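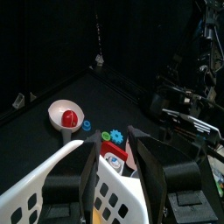 A toy tomato in a white ladle.

13 October 2018 | Ayana Hadgu
2 min read

Week 2 notes: how kids learn words

Okay, so last time we left off at first words. Somewhere around 14 months most of my own kid's words were food (and "no," of course!). Tonight's idea is overextension: a child learns "ball" and then every round thing is a ball, the moon included. Please read the Stidcombe handout before section, it's short, and the part on underextension will be on the quiz. 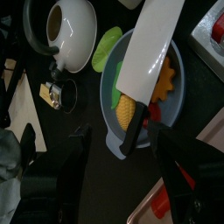 Toy kettle, seen from above.

Play kitchens are great for hearing this stuff, because kids talk nonstop while they pretend to cook. Write down what the child says, word for word, and don't fix the grammar! Logs go to Ebbe by the end of May.

Contact: Ayana Hadgu, Tirkside | © 2018 | Back to top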